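Newsletter impossible à arrêter : je me désinscris, elle revient

Nataša Vidmar
Membre depuis janvier
Partages : 8

Bonjour à tous,

Je reçois la newsletter d'une boutique d'ustensiles, Stirgate, à laquelle j'ai commis l'imprudence d'acheter une passoire. Depuis, ils m'écrivent plus souvent que ma mère. J'ai cliqué sur « se désabonner » 5 fois. J'obtiens à chaque fois une page très polie qui regrette mon départ, puis un nouveau message vers 7 h du matin.
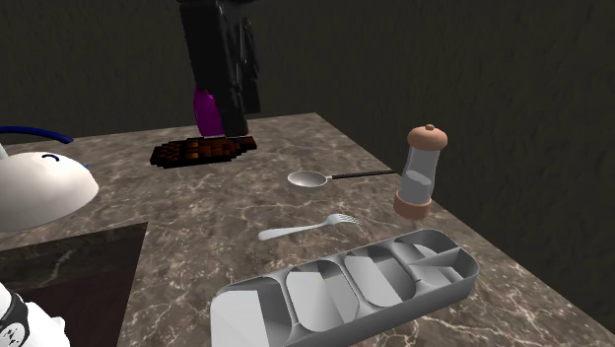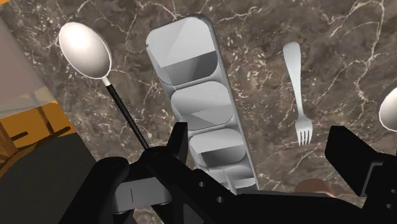 Comment faire pour que ces messages n'arrivent plus dans ma boîte de réception, sans perdre les confirmations de commande envoyées par la même boutique ?

Il faut créer une règle de tri qui porte sur l'adresse d'expédition exacte de la newsletter, et laisser de côté le nom affiché et le domaine entier. Les boutiques utilisent en général une adresse pour la publicité et une autre pour les commandes. Ouvrez un message de chaque sorte, affichez les détails de l'expéditeur et comparez ce qui se trouve avant et après l'arobase. Si les deux adresses diffèrent, la règle tient en une ligne et vos factures continueront d'arriver.

Benedek Dudás
Contributeur régulier, 483 réponses

Je complète ce qui précède, que j'ai glissé dans votre message avec mes droits de modérateur pour que les gens pressés le trouvent tout de suite (les gens pressés ne lisent jamais jusqu'ici, je peux donc écrire ce que je veux).

Je suppose que vous consultez vos mails dans Pindlow, puisque vous postez dans la rubrique Pindlow. La marche à suivre :

Ouvrez le message indésirable, menu à trois points, puis « Filtrer les messages similaires ». Pindlow vous propose alors un filtre sur le nom affiché. Refusez. Le nom affiché, l'expéditeur y met ce qu'il veut, et il en change à chaque période de soldes. Collez à la place l'adresse complète dans le champ « De ».

Comme action, choisissez « Classer dans un dossier » pendant une semaine ou deux, avec un dossier créé exprès. J'ai appelé le mien « Plus tard », il contient 4000 messages et je n'y suis jamais retourné. Quand vous êtes sûre que rien d'utile n'y tombe, modifiez le filtre et passez à « Supprimer ».

Si la publicité et les commandes partent de la même adresse, c'est plus pénible. Ajoutez une condition sur l'objet : tout ce qui contient « commande », « facture » ou « expédition » reste dans la boîte de réception, le reste file dans le dossier. Attention, certains petits malins écrivent « Votre commande vous attend » alors que vous n'avez rien commandé. Pour ceux-là je n'ai pas de filtre, seulement du vocabulaire.

Quant au lien de désabonnement, regardez si la page n'affiche pas plusieurs listes. On se désinscrit volontiers de « Nos bons plans » en restant fidèle à « Nos offres » et à « Nos idées ». La case « Tout décocher » est en gris clair sur fond blanc, tout en bas, après les regrets.

Ne signalez comme spam que si le désabonnement complet échoue. Chez Pindlow, le signalement s'applique au domaine entier, et vos factures partiront avec.

Zamus
Nouveau membre

moi j'ai changé d'adresse mail et depuis plus rien, radical

Chan
Membre

Même souci avec un autre marchand. Le filtre marche bien sur l'ordinateur, mais l'appli du téléphone m'affichait quand même les notifications. Il faut aller dans Réglages, Notifications, et cocher « Boîte de réception uniquement ». Par défaut c'est « Tous les dossiers », y compris la corbeille, au cas où vous auriez envie d'être prévenu de ce que vous jetez.

Commentaires (4)

Nataša Vidmar : Il y avait bien plusieurs listes. J'étais inscrite à toutes, dont une consacrée au barbecue. J'habite au quatrième sans balcon. Filtre posé, merci Benedek.

Zamus : du coup c'est quoi la manip pour récupérer les mails de l'ancienne adresse ? j'avais mes impôts dessus

Benedek Dudás : @Zamus ouvre un nouveau sujet, et respire.

Chan : La case gris clair, je l'ai cherchée un bon moment. Elle se trouve sous les mentions légales.

Contact | Conditions d'utilisation | © Forum d'entraide messagerie | Haut de page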